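Folding T-shirts on a table: how flat is flat enough?
November 25, 2025, started by bastien_royer
53 replies · 512 views

bastien_royer
I've switched from folding on the bed to folding on a proper table and oh, what a difference! My question is the smoothing. Do you get every crease out first, or just fold and hope?

Tiruwork A.
Smooth first, always. Sleeves in, then a good sweep with your palms from collar to hem. I did 90 tees for our club that way in August and loved every minute.

zalitz_fan
Sorry, disagree! Soft cotton creases again the moment it's in the drawer. Get the sleeves right and let the middle be.

Tiruwork A.
But a twisted sleeve makes a lump, and then the whole pile leans...

zalitz_fan
That I'll give you. Sleeves matter!

Bethel Wako
Pink tee on a white table, lovely for seeing every wrinkle. In the second one there's a sleeve lying flat and another still in a bundle:
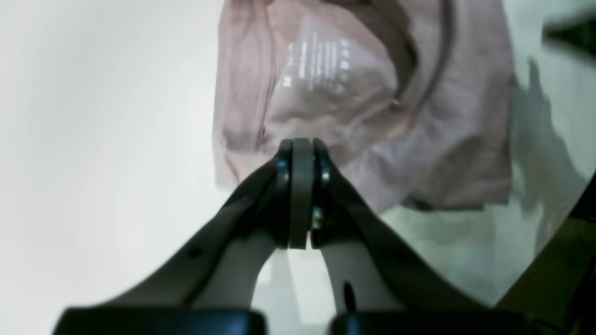
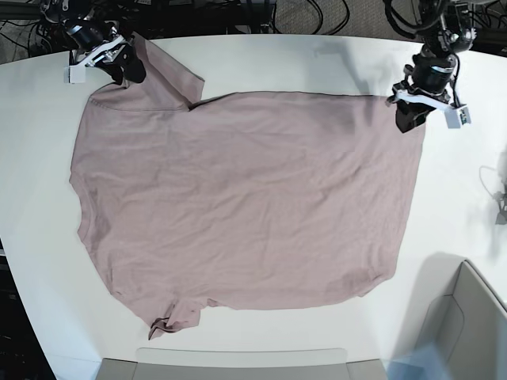 I'd sort out a bundled sleeve before touching the body, so I'm half with each of you. Pull it straight from the cuff, lay it over, then fold the side in. Has anyone tried folding in thirds and standing them up? My drawer holds so many more now!

bastien_royer
Thirds, yes! Trying it tonight with the whole basket.

Like (107)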